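The open day at Zostirus began at two, and I was late because the bus had stopped at Belmonte for a new driver. A woman at the desk gave me a badge with 1,448 on it and told me to follow the green tape.

My father had made furniture for Zekine until the machines came. He would have asked what the thing cost. I only wanted to see the doors.
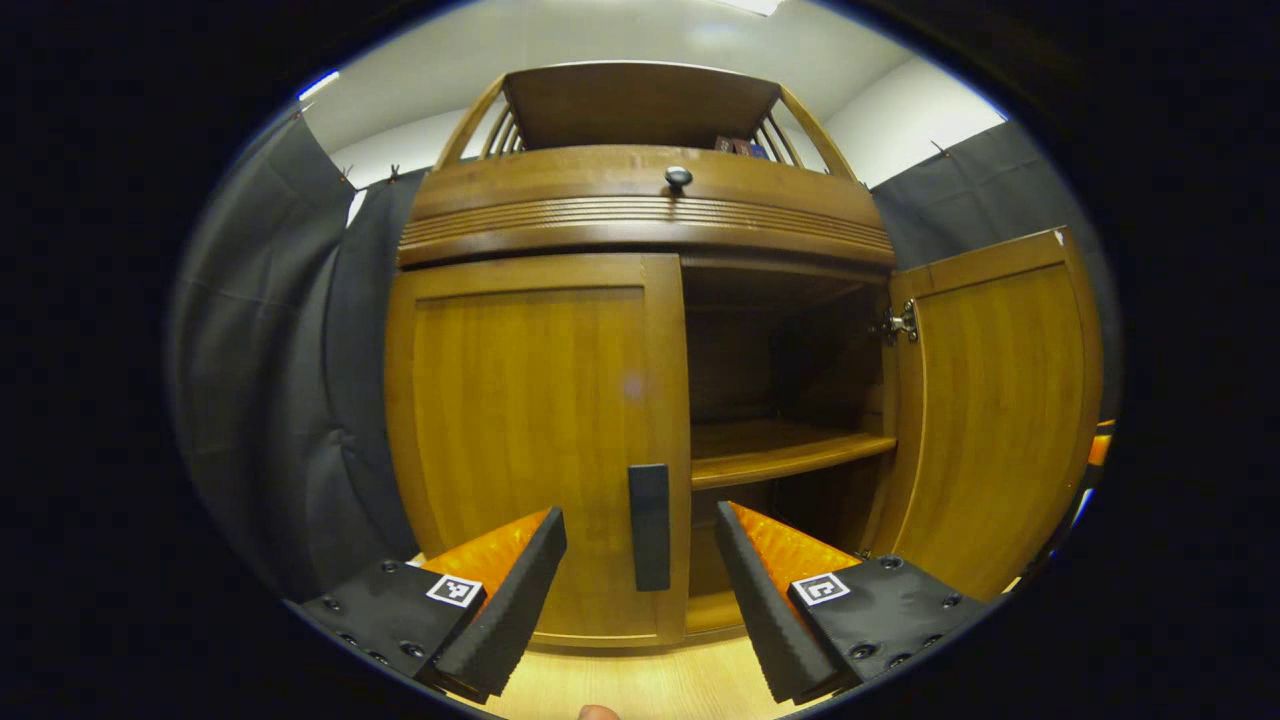
I had applied for a job there in August and had heard nothing. The guide said the trainees worked with a gripper held in the hand, and that the robot, which they called Zodier, would learn from what they did. A boy asked if it got bored. The cabinet stood between grey curtains with one door open and the other shut, and the two orange-padded fingers pointed towards it. I thought of my father planing an edge, stopping, running his thumb along it.

"How many times do they open it?" I asked.

"Today? About 19," the guide said. "Since spring, 1,789."

She wrote my name on a card and asked whether I had steady hands. I said I had my father's.
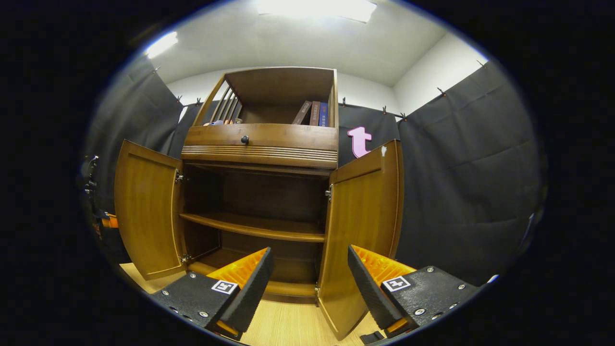
Both doors open, Zostirus open day.

I caught the last bus home and kept the badge.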